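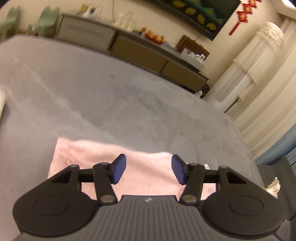

Figure 3.1 Gripper open over a piece of pink cloth.

Chapter 3
Watching Other People's Robots

Every student of automation is sooner or later invited to an open day. There will be a sign-in sheet, a plate of biscuits and a person in a company polo shirt who says "feel free to ask anything" in the tone of someone hoping you won't. This chapter is meant to help you come home with more than the biscuits.

We begin with cloth, as the Lulia open day did on October 10, 2022. Cloth is a dreadful thing to show visitors. A steel block sits where you put it and keeps its shape out of courtesy. A piece of fabric has no such manners. It folds where it likes, hides its own corners and looks different each time it is put down, and a program that knew exactly what to do with it a minute ago may now be looking at a stranger. Demonstrators with any sense of self-preservation stack blocks. Teguh Subramaniam, who ran the Lulia session, chose cloth, and told the 31 of us who had signed in that we were welcome to laugh.

We did, a little. Then he handed out a one-page form, and the laughing dropped off. The form asked for three things: what the gripper did, what the person did, and what the cloth did without being asked. Most of us had filled the first column and left the third blank.

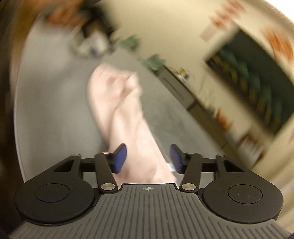

The third column is where the engineering lives. A crease that lies across the gap between two fingertips changes what a pinch will pick up. Close on a single layer and you lift a single layer. Close on a fold and you may lift two, or drag the whole piece along behind you like a tired toddler. Fingertip pads matter too, and so does the angle of approach, and we will get to both in Section 3.2. For now it is enough to notice that the state of the cloth belongs in your notes before the gripper closes as well as after.

Compare this with the Balogh demonstration we attended in July, where the same bracket was placed in the same tray 200 times. It was flawless, and by the eleventh bracket the back row was reading its email. We learned that the machine could repeat itself. We did not learn what it would do with a bent bracket, and when a student asked, she was given a brochure - a very nice one, with a fold-out.

Before you visit

Read the host's description of the task and write down, in a sentence or two, what you think will be hard about it. Keep the sentence. You will want it in Section 3.4, if only to wince at.

Ask beforehand whether you will see one attempt or several. Stand where you can see the fingertips, even if it means giving up the chair. And when something goes wrong, write first and sympathize later. The polo shirt will cope.

Key terms in this chapter: grasp, compliance, pinch point, deformable object, trial, reset.

3.1 What Counts as an Attempt?

Suppose the fingers close, miss the fabric and open again. Subramaniam's form counts that as an attempt. The Balogh brochure, as far as we can tell, does not mention the possibility.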